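5.3 A failure that looked like success

We use cookies to remember your reading preferences. By continuing to use this site you agree to our cookie policy. Accept | Settings

The grasping results in Section 5.2 were better than we had dared to hope, and we were delighted with them. The most interesting thing in our logs, though, is a fault, and we want to give it the space it deserves. Of the 700 tabletop trials run on the Remus controller, 506 ended with the robot reporting that the item had been placed on its dish. When we went back through the recordings by hand, 14 of those reports were wrong. The item had been dropped, or had never left the table, and the robot went on to the next step as if all was well.

The layout used for these trials is simple: a white table, a mug, a dish, and one or two bread-shaped items (Figure 7). Two hands share the work, and each one has to stay out of the other's way while the Rai planner decides which of them is closer to the target. 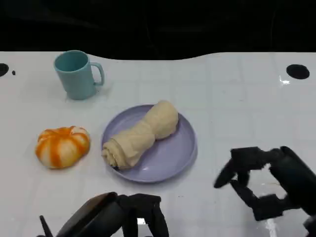 Figure 7. Tabletop layout with mug, plate and bread items, both hands near the plate.

What went wrong is easy to state and was surprisingly fun to track down! Remus decides that a grasp has worked from two signals: the gap between the fingers, and the current drawn by the hand motor. A soft or light item barely changes the current, so we had set that threshold very low. After a long run the motor warms up, its resting current drifts upward, and an empty hand begins to look like a hand holding bread. All 14 false reports came after trial 353, and none came in the first hour of a session. Restarting the controller cleared the drift, which explains why we missed it for so long – our short tests always began with a fresh start.

A false report is a nuisance when the item is a bun. It becomes a safety matter with a mug, where the next motion is a fast swing across the table and the planner ignores the mug's old position because it believes the mug is in the hand. For that reason we lowered the speed limit for every motion that follows a grasp, and we now ask the close-up camera for a second opinion before the arm may move on. Figure 8 gives a close view past the fingers, with the bowl partly hidden behind one of them.
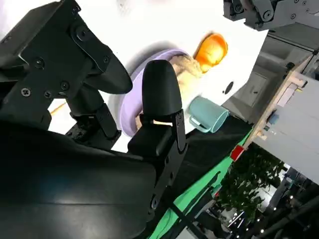 Wula wrote in the comments on our December draft that the camera check only moves the problem, because a finger that blocks the view will also block the evidence, and asked why we did not simply measure the resting current again before each grasp.

We think this is a great point, and we have added exactly that. The hand now opens fully, holds still, and takes a new baseline before it closes. The camera check stays in place as a backup, and a blocked view is treated as a failed grasp. The Wellosico test set will be rerun with both changes, using the same items and the same order of trials.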